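Keep the Carrier With the Drive

The usual advice for retiring an office desktop is to pull the drive, destroy or wipe it, and send everything else to the recycler as one lump. I think the second half of that advice is wrong, and that the error costs more than it saves.

My numbers are small and come from one place. Between December and the following summer I stripped 85 desktops for Stilta, a refurbishing shop that buys surplus from schools and clinics. Every machine had its drive in a plastic carrier. Many had been through another shop first, and in those the carrier was often missing or cracked, with the drive held in by tape or by one screw.

A carrier is a cheap part. It is also specific to its case. The clips have to line up with the bay, the pins have to meet the drive's side holes, and a generic bracket will usually fit one of the two. Without the right part, a working chassis becomes scrap metal for the sake of a few grams of plastic.

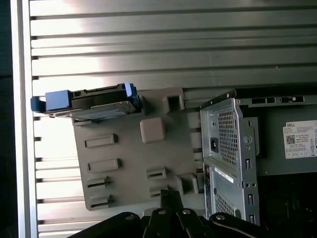

Color matters more than it seems to. Several makers use blue for parts meant to be handled without tools, and a person who has never opened that model can find the release points quickly. When the colored plastic goes in the bin, the next technician gets a bare bay and has to guess. Guessing is how latches get broken.

Ifeanyi Odukoya, who ran the intake bench before me, argued the other side. Carriers take up shelf space, he said, and sorting them by model is unpaid work. He is right about the sorting. Our stock reached 201 pieces before anyone labeled a box, and by then a third of it was hard to identify. The fix is to leave the carrier on the drive until the wipe is finished, then return it to the same chassis. Nothing goes to a shelf, so nothing needs sorting.

The same rule should cover brackets, blanking plates and mesh panels. A case missing its panels still runs, but buyers mark it down, and airflow no longer follows the path it was designed for.

Drives that fail the wipe are a separate matter. They go to the shredder, and the carrier comes off first. It takes less than a minute. Any shop that can't spare the minute should charge more for intake.

July 2024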